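I've had a few messages asking how we cut down the stuff in our flat before the move, so I'm putting it in one thread.

We had 18 weeks' notice and did almost nothing for the first ten. I don't recommend that.

Start with paperwork. It takes the longest and weighs the most. I had bank statements from two addresses ago and the manual for a kettle I no longer own.

Toys and small household bits were next. Everything loose went into one basket first, whatever room it came from, and got sorted out of there. Sorting room by room meant I kept finding the same sort of thing again.

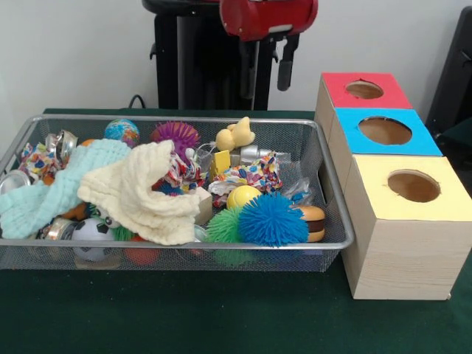
Books took me one evening. If I couldn't remember how it ended and didn't want to find out, it went to the charity shop on Parnix Road. They take up to 20 at a time and only in the morning, so ring first.

Clothes: my sister Manee did mine and I did hers. Much quicker. She got rid of a coat I would have kept for another five years without wearing it.

Selling. I listed more than 40 things in August and made £516. Most of that was the bike and the sewing machine. Anything under a fiver I'd now give away, as the messages and the waiting in for people took up whole evenings.

For what's left, fewer containers and plainer ones. We bought a set of storage drawers with dividers and spent longer arranging the dividers than using them. One open bin does for toys. If it won't go in the bin, something has to come out.
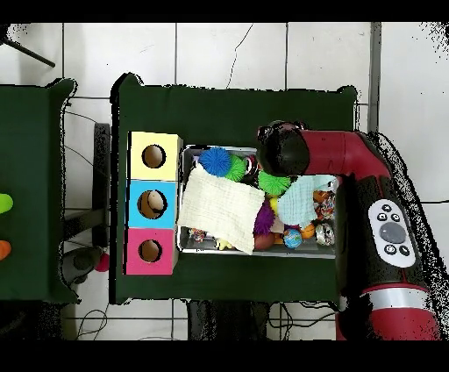 Wayne Chan replied that one bin only works until there's a birthday, and that in his house the rule lasted until the second week of the summer holidays. Fair enough. We do ours again after birthdays and it takes half an hour.

He also asked about photos. I haven't done the photos. They're in two shoeboxes and they came with us on the van.

Last thing, keep the kettle, mugs and loo roll out of the boxes and carry them yourself. Ours went in first and came out last.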